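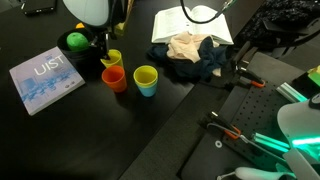
Swap table returns to Utitz reading room

If you have ever wondered what happens to the stuff people leave behind at the Utitz reading room, the answer is that it ends up on a black table by the window, and on Sunday you can come and take some of it home.

I look after the room two afternoons a week, so I have been watching the pile grow since spring. Plastic cups, mostly. There's orange, yellow and light blue, and they stack inside each other if you're short of cupboard space (I am, always). There are books as well, including a square one with UIST across the cover in big white capitals and a city view in light blue underneath. I'd quite like that one myself, but staff have to wait until the last hour like everybody else, so please be quick or be kind!

The swap table started last October, when Dörte Ruppert got fed up with moving the same box of odds and ends from shelf to shelf. She put the lot out one morning with a note saying "help yourself, and bring something back if you can". By teatime the box was empty and there was a casserole dish in it. We have been doing it ever since, and Dörte's notebook puts the total at 471 things passed on so far. She is hoping for 1000 before she retires, and she won't say when that is.

This time we're doing fabric too. People kept asking for remnants after the quilting evenings, and we have peachy and dark navy pieces that would do nicely for cushion backs or a bag lining. They could do with an iron. Bring your own scraps if you like, folded or in a heap, we aren't fussy — but no pins left in them, please, I have found enough of those with my thumb.

Nestor Macaraeg will be at the far end mending books from two o'clock. He did my old bird guide last winter and it opens flat now without shedding pages, so I can recommend him. He can manage loose covers and torn pages while you wait, but anything with a broken spine will have to stay with him for a week or so. He doesn't charge, though he's very fond of ginger cake.

A few bits of housekeeping. Doors open at noon and we pack up at five. Cups and crockery should be washed before you bring them. We can't take anything with a plug, and we can't take encyclopaedias, however lovely the bindings are. Anything still on the table at closing time goes to the Wunderlich hall for their spring sale.

You don't need to bring something to take something. I say this every time and every time someone stands in the doorway looking guilty with empty hands. Come in! The kettle will be on, there's room for 200 of you if you don't all want a chair, and the side door is the one without steps. If you have a big box to drop off, knock there on Saturday morning and I'll come and give you a hand.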